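4. Primera puesta en marcha del descalcificador Skirer

Antes de empezar, compruebe que el equipo está nivelado y que la llave de paso general está cerrada. El descalcificador debe instalarse en un local cubierto, con desagüe en el suelo o en la pared y una toma de corriente a menos de 2 metros.

4.1 Conexión a la red de agua

1. Coloque el baipás en la parte posterior del cabezal y apriete las tuercas a mano. No utilice llave: las roscas son de plástico.
2. Conecte el latiguillo de entrada al racor marcado con la flecha hacia dentro y el de salida al racor contrario.
3. Lleve la manguera de desagüe hasta el sumidero. Deje una separación de aire entre el extremo de la manguera y el agua.
4. Ponga el baipás en posición de derivación y abra despacio la llave general.
5. Revise las juntas. Si alguna gotea, cierre la llave, desmonte el racor y compruebe el asiento de la goma.

ATENCIÓN: No supere la presión máxima indicada en la placa. Si la presión de la vivienda es superior, monte un reductor antes del equipo. 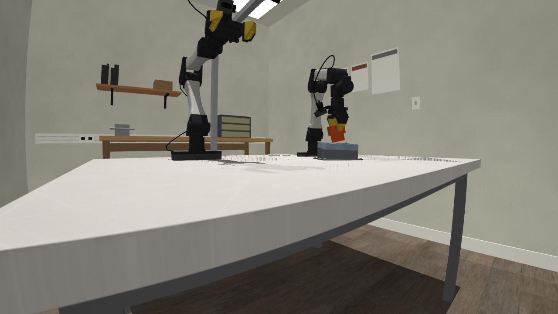

4.2 Carga de sal

6. Levante la tapa del depósito y retire los precintos de transporte.
7. Vierta sal en pastillas Plerkora, o equivalente, hasta la marca superior. No use sal de mesa ni sal para carreteras.
8. Añada agua hasta cubrir la rejilla inferior. Solo es necesario en la primera carga.

Nota: el nivel de sal debe quedar siempre por encima del nivel de agua.

4.3 Programación del cabezal

9. Enchufe el transformador. La pantalla muestra la versión y después la hora.
10. Mantenga pulsada la tecla MENÚ hasta que parpadee la hora y ajústela con las flechas.
11. Introduzca la dureza del agua de entrada en grados franceses. El valor de fábrica es 34.
12. Seleccione el volumen entre regeneraciones: 2000 litros en el modelo Borudine y 3000 en el modelo Troncoso.
13. Confirme la hora de regeneración. De fábrica está fijada a las 2 de la madrugada.

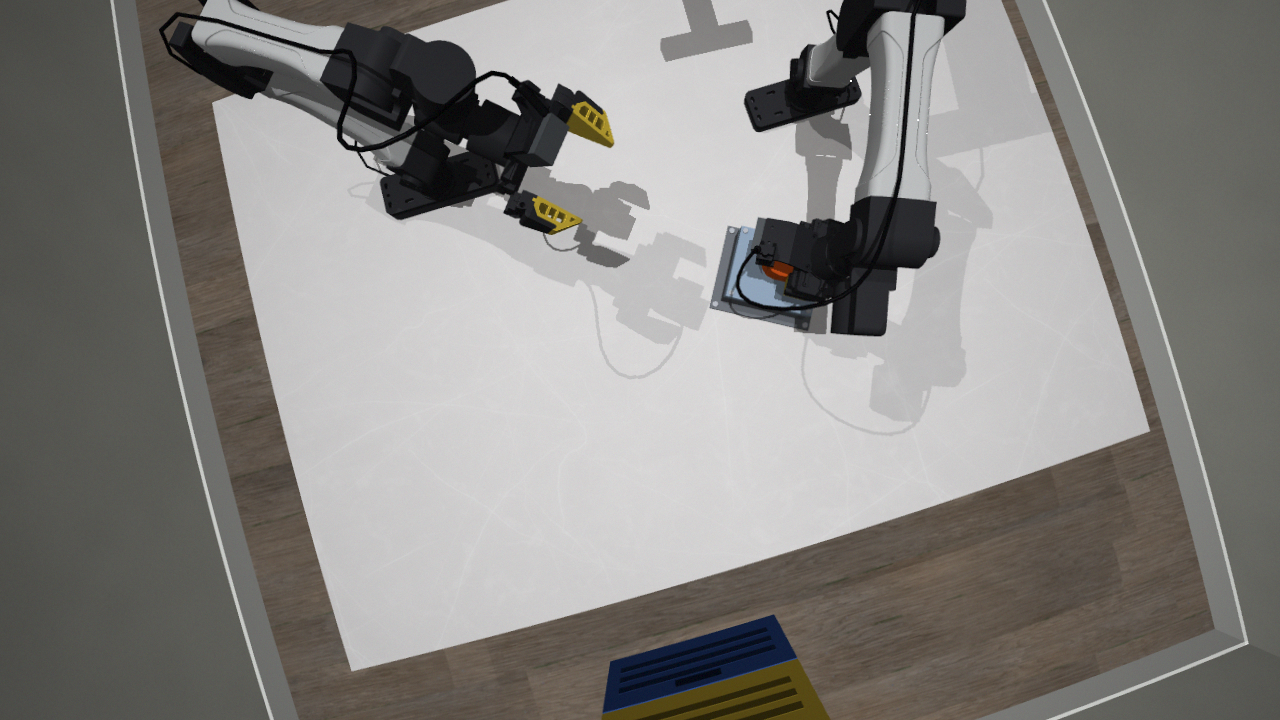
14. Pase el baipás a servicio muy despacio, hasta que deje de oírse aire en la botella.
15. Inicie una regeneración manual pulsando REGEN durante unos segundos y espere a que termine el ciclo.
16. Abra un grifo de agua fría y déjelo correr hasta que salga clara.

PRECAUCIÓN: No corte la corriente durante la regeneración. Si se produce un apagón, el cabezal reanuda el ciclo al volver el suministro.

Para ajustar la dureza residual, consulte el apartado 5.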